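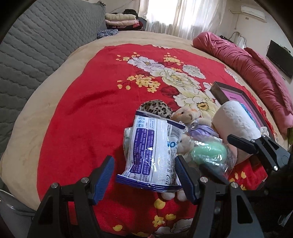

Ticket 3179
Betreff: Zimmerthermostat heizt nachts gegen das offene Fenster an
Gerät: Kesta Raumregler, Firmware 2.2
Eröffnet von: Zeyu Long
Eröffnet am: 01.06.2025
Priorität: niedrig (vom System vergeben, ich hatte »hoch« gewählt)
Status: gelöst, mit Einschränkung

Fehlerbeschreibung

Der Regler im Schlafzimmer schaltet nachts um kurz nach zwei auf 26 Grad. Im Wochenplan steht für die ganze Nacht 16 Grad. Am Display erscheint dazu der Code 2265, den das Handbuch in der Tabelle auf Seite 14 mit »Siehe Fehlertabelle« erklärt. Das Fenster ist gekippt, die Fenstererkennung ist aktiv und meldet in der App zuverlässig »Fenster offen«. Geheizt wird trotzdem. Man kann dem Gerät also keine Unaufmerksamkeit vorwerfen.

Bereits versucht
Batterien gewechselt. Regler vom Ventil genommen und neu angelernt. App gelöscht und neu installiert, wobei der Wochenplan verloren ging, der Fehler aber nicht. Router neu gestartet, obwohl ich mir davon nichts versprochen habe und auch nichts bekam.

Antwort Support (Plolta Haustechnik)
Vielen Dank für Ihre Anfrage. Bitte prüfen Sie, ob die Batterien richtig eingelegt sind, und starten Sie Ihren Router neu.

Antwort Z. Long
Siehe oben, Abschnitt »Bereits versucht«. Neu ist Folgendes: Ich habe den Regler letzte Nacht komplett auf »Aus« gestellt. Um kurz nach zwei hat er sich eingeschaltet, das Ventil geöffnet und um fünf wieder geschlossen. In der Verlaufsansicht steht für diesen Zeitraum »Sparbetrieb«.

Antwort Support
Wir haben Ihren Fall an die zweite Ebene weitergeleitet. Bitte senden Sie uns das Protokoll (Einstellungen, Erweitert, Diagnose, Exportieren).

Antwort Z. Long
Den Punkt »Exportieren« gibt es bei mir nicht. Unter »Diagnose« gibt es »Diagnose starten«, und danach steht dort »Diagnose gestartet«. Das war gestern Nachmittag. Ich möchte sie ungern unterbrechen.

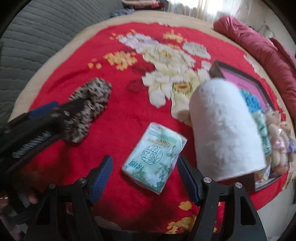
Nachtrag: Mit der Web-Oberfläche ging der Export dann doch. Im Protokoll taucht jede Nacht derselbe Eintrag auf: »Profil Becerra geladen«. Ich habe kein Profil mit diesem Namen angelegt und kenne auch niemanden, der so heißt. Wer immer es ist, friert leicht.

Antwort Support, zweite Ebene
Danke, der Eintrag hilft uns weiter. »Becerra« ist das werksseitige Prüfprofil. Es wird beim Funktionstest geladen und vor der Auslieferung gelöscht. Bei einem Teil der Geräte wurde es offenbar nur aus der Anzeige entfernt. Bitte gehen Sie so vor:

1. Muvex-Bridge vom Strom trennen.
2. Am Regler Plus und Minus gleichzeitig halten, bis »CL« erscheint.
3. Minus drücken, sobald »P2« blinkt.
4. Bridge wieder anschließen und den Regler neu anlernen.

Antwort Z. Long
Erledigt. Bei Schritt 3 blinkte »P1«, ich habe trotzdem Minus gedrückt. Das Profil ist weg, die letzten Nächte blieb es bei 16 Grad. Die Uhr des Reglers steht seitdem allerdings im August und lässt sich nicht davon abbringen. Für den Wochenplan scheint das egal zu sein, der richtet sich nach Wochentagen, und die stimmen.

Antwort Support, zweite Ebene
Das Datum wird mit dem nächsten Firmware-Update korrigiert. Einen Termin dafür können wir noch nicht nennen. Dürfen wir das Ticket schließen?

Antwort Z. Long
Ja. Falls das Update im August kommt, braucht es sich um das Datum nicht mehr zu kümmern.

Systemnachricht
Ticket geschlossen. Bitte bewerten Sie unseren Service. Die Bewertung ist derzeit nicht verfügbar (Code 2265).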